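Rarkgate - progress report to Sayce, third milestone
Prepared by Dwynwen Wynne, production

Where we are

The build we sent over with this report is the one the milestone will be judged on. It runs start to finish on the Mudport map and on the first half of the Lirkora map. The second half of Lirkora loads, and you can walk through it, but I would not call it playable and I have asked the team to stop using that word for it.

Of the 25 missions in the plan, 18 can be completed without a developer standing by. The last report gave a higher figure. That one included missions where you could reach the final room but the ending never triggered, and I have taken those out.

Playtest

We opened the closed test to 1000 keys. 459 people started the game. Tomos Lewis is pleased with that and thinks it compares well with his previous projects. I am less sure. We have no good record of how many keys went to people who only collect them, so I can't tell you if we have a weak invitation email or a weak game.

The survey scores came back high, and I would be careful with them. The form only appears after the Mudport harbor mission, so anyone who quit before the harbor was never asked what they thought. The session logs are more useful. A lot of players leave during the ferry crossing, which is long and has nothing to do in it except listen. The writing there is good. It is still a long time to stand on a deck.

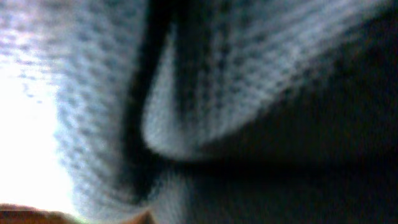
We have agreed to cut the crossing in half and let players skip it on a second run. Tomos would prefer to keep the full version and add a card game on the lower deck. I have said no for this milestone. A card game needs its own interface, its own tutorial and its own bugs, and we already have plenty of the last.

Multiplayer

The two-player mode works on our office network. On home connections it drops the second player whenever the weather changes in the game. The programmers believe they know the cause and have given me a fix date of December. I have heard fix dates for this bug before. My advice is to plan the announcement trailer without two-player footage and add it later if the fix holds.

Frame rate

Better than last time on the consoles, with the exception of the market at night. The new lighting was supposed to solve that and so far it has mostly moved the slow spot from the fountain to the stalls.

Spending

We are within budget for the period, partly for a poor reason: the second sound contractor has not started, so we have not paid them. That cost will land in the next period. Please don't read the current figure as a saving.

What we need from you

A decision on the Lirkora map. We can finish it as designed and slip the release, or close off the northern district and ship on time. The team wants the first option. I lean toward the second, having seen how few testers went north at all.

We also need your comments on the age rating form before we submit it. The draft is in the same folder as the build.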